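Makers' Hall Newsletter: Notes for Members

The summer opening hours end on 2nd August. After that the hall goes back to its usual evenings, and the side door will be locked at closing. 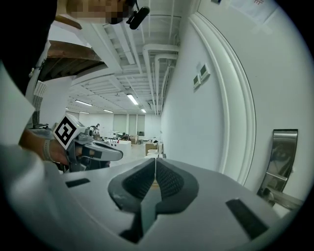

Membership renewals

Renewal forms are at the front desk and in the rack by the stairs. The yearly fee goes up to $60 for adults and $40 for students. It was $52 and has not changed for a good while, but the rent went up in January and so did the heating bill. If you pay by check, please make it out to Danko Hall and write your member number on the back.

Marcela Ďurica is looking after the list this year. Give her your new address if you have moved. Several newsletters came back last time, including three for people we know are still on Fevholm Street.

Sewing evenings

Chia-jung Lai will run the beginners' sewing group again in the upstairs room. Bring your own thread and fabric. The hall has machines, but two of them are out for repair, so anyone with a portable machine is asked to bring it. The first project is a plain apron. People who did the apron last year can start on the lined bag.

Parking

The lot behind the bakery is no longer open to us. Use the one on Dasuditz Road and walk through by the path. Radek Vrabec has a few permits left for members who can't manage the walk. Call him at home before supper.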